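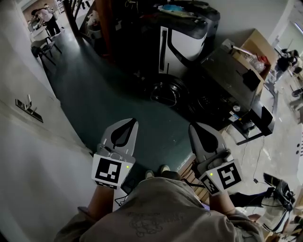

Jurneo Paired Hand-Held Grippers

For recording two-handed demonstrations without a robot on site. One operator wears the head camera and holds a gripper in each hand. The recordings are then used to train a policy for a two-arm cell.

How the method works

Each gripper carries black-and-white markers on its body. Software finds the markers in the head camera view and works out where each gripper is relative to the operator's head. Finger opening is logged separately and matched by time stamp.

Result from the Urnton trial

We trained two policies on the same sorting task. The first used 195 demonstrations recorded with the grippers only. The second used 264, with the head camera view added. On the Arroyo test bench the second policy dropped fewer parts and recovered better when a bin had been moved. It was no faster. Both policies struggled with clear packaging, and we have not solved this.

We did not test the two policies with equal numbers of demonstrations, so part of the gain may come from the extra data.

Supplied in the set

2 grippers, left and right
Head camera and strap
Spare finger pads
Calibration board
Plamden recording software, 3 seats

Before ordering

Marker faces must be kept clean and should not be covered with tape. Spare marker plates are sold singly. Robot-side fingers are quoted separately, so please state your arm model when you ask for a price.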